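# Chapter 4: Cloth in the Household

Before a family in Skirkville could buy a finished towel, somebody in the house had to make one. The linen was spun at home or traded for, woven on a shared loom, cut, hemmed and marked with a letter or number in the corner. A towel made this way was expected to last many years. When the middle wore thin, it was split down the center, the outer edges were joined, and the piece went back into use.

This chapter looks at how ordinary households got, used, cleaned and finally threw away their cloth. Chapter 3 dealt with fiber and yarn. We now turn to the finished goods: towels, sheets, table linen, rags and bandages. Clothing is left for Chapter 5, although the line between the two was often thin. An old shirt became a dishcloth, and a flour sack could become either one.

## 4.1 Reading an Inventory

Much of what we know about household cloth comes from probate inventories, the lists drawn up after a death so that an estate could be divided. The inventory of the Hsueh house is short and covers only two rooms. The one made at Ludcombe in 1763 is much longer. It lists 421 separate pieces of cloth, from "fine sheets, marked" down to "sundry old rags," and gives a value for each group.

Inventories have limits. The people who wrote them were interested in price, so a worn towel might be left out or lumped in with other things. They seldom say who used a piece or how often it was washed. A word such as "napkin" could mean a table napkin in one county and a baby's diaper in the next. Students should also remember that poorer households often left no inventory at all.
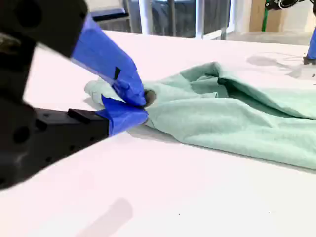
Account books fill some of the gaps. The Irnard mill kept a record of sales to local families, and its clerk wrote down the type of weave as well as the length sold. In one October the mill sold 626 yards of toweling — more than in any other month of that year. Shahzad Sial, who worked through the mill's books page by page, linked the rise to the end of the harvest, when farm families had cash in hand and debts were settled.

## 4.2 Why Weave Matters

A towel has one main job, and the weave decides how well it does it. Three types appear again and again in the records.

- **Plain weave.** Each crosswise thread passes over one lengthwise thread and under the next. The cloth is strong and cheap but slow to take up water.
- **Huck, or huckaback.** Some threads are allowed to float across the surface. The floats give the water more places to go.
- **Terry, or looped pile.** A second set of lengthwise threads is left slack so that it stands up in loops. Terry came into common use only after machines could form the loops evenly.

The change from huck to terry was gradual. Many families kept their flat linen towels for drying dishes and glasses, where loops left lint behind, and used terry for the bath. Both kinds are still sold today.

## 4.3 The Work of Washing

Owning more cloth did not always mean less work. A household with 23 towels could put off washing for several weeks, but the wash, when it came, was heavy. Water had to be carried and heated. Linen was soaked in lye, beaten, rinsed, wrung and spread on grass or hedges to dry. Colored pieces were kept out of the lye and washed apart, usually in cooler water.

**Terms to know:** probate inventory, huckaback, pile, lye, toweling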